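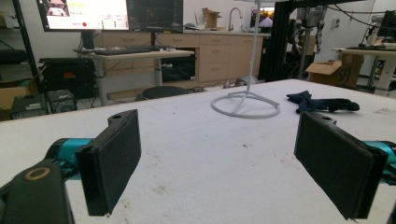 Page last changed: Wednesday, 4:20 pm

Hi all, quick update on the Lildale room! The big white table is in and getting plenty of use (it has its scuffs already, sorry, it's a work table). We've spent 847 dollars so far, and 122 of that went on small stuff like hooks and tape. The wooden cabinets along the back wall are staying, and I'm so glad, we need every drawer.
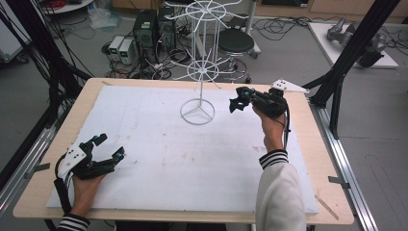

Next up is storage for the Cruickshank shelf, which I'd like to order before the end of January. Flaltelov quoted us just over 700, delivery included, and I think we should take it. Could you let me know by Friday?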